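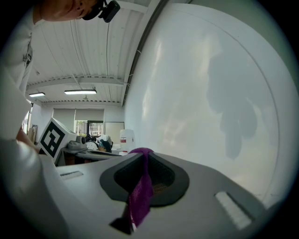
Fotografía: archivo del proyecto Ronora / Plerkar

24 de mayo de 2020. Diario de trabajo, área de demostración manual

Se reanudó la sesión a primera hora, con la pinza de mano ya calibrada y el registro del día abierto. La jornada se dedicó por entero a la tarea de aproximación y contacto, que en el plan de abril figuraba como prioritaria y que se había aplazado en dos ocasiones por falta de horas de sala.

Conviene dejar constancia del procedimiento seguido. La persona que demuestra lleva una cámara en la cabeza y trabaja con la pinza, cuya almohadilla gris oscura, de aspecto gomoso, queda en el centro del cuerpo de plástico claro. El cubo con el marcador impreso se mantiene en la zona de la mesa. Cada demostración empieza y termina con la pinza en reposo, y se anuncia en voz alta el número de toma antes de iniciar el movimiento.

Se registraron 99 demostraciones. De ellas se han descartado, tras una primera revisión, las que presentaban pausas prolongadas a mitad de trayectoria. El criterio sigue siendo discutible: una pausa puede indicar vacilación de quien demuestra, pero también una corrección útil que el modelo debería aprender. He solicitado que las tomas descartadas se conserven en una carpeta aparte hasta que Flastix fije una norma común para los dos equipos.

El total acumulado del proyecto Ronora asciende a 3.217 demostraciones. La cifra es satisfactoria en cuanto a volumen y menos en cuanto a variedad, dado que la mayoría procede de un mismo reducido grupo de operadores y reproduce sus costumbres: entrada por la izquierda, muñeca baja, cierre rápido. En la tanda de la tarde se pidió de forma expresa que se alternara el lado de entrada. El ritmo descendió de manera apreciable y hubo que repetir varias tomas.

Por la tarde se reservó también una hora al control remoto, con el brazo del sistema Peng y las mismas consignas. Se completaron 54 tomas. La comparación entre ambos métodos no puede darse todavía por válida, ya que el retardo del enlace varió a lo largo de la hora y no se anotó en todos los casos. Mi impresión, que consigno solo como tal, es que la demostración a mano transmite mejor la fuerza del contacto y que el mando a distancia obliga a trayectorias más limpias.

Quedan pendientes la revisión de la sincronía entre la cámara de cabeza y la de la pinza, la redacción de la ficha de consignas para operadores nuevos y la copia de seguridad de la tanda de la tarde. El objetivo para la próxima sesión es de 100 demostraciones con entrada alterna desde la primera toma.

Se cerró la sala a las siete.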